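Search this blog... Go

Backing Up Without Tears

10/08/2026

I have 11 years in the seat and I still get out and look. The younger drivers at the Plemov yard think this is adorable. They have mirrors, you see.

Last August I watched one of them use his mirrors to put a trailer into the dock post at Rurncombe, slowly and with great confidence. The bill came to $3770, and the post is still leaning.

So, my method, such as it is. Pull up farther than you think you need to. Set the brake, climb down, walk the whole way back and look up as well as down -- low wires and canopies don't show in a mirror. Then back in at a crawl, with the window open and the radio off. If it's going wrong, pull forward and start over. A pull-up costs you over 38 seconds of pride, and the dock crew was going to laugh anyway.

Share this post: 11 shares | 38 comments

We use cookies. By continuing you accept them.
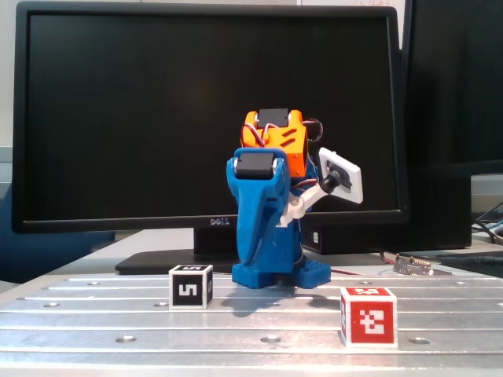
Blind-side backing I'll save for another post. Mostly my advice is to drive around the block.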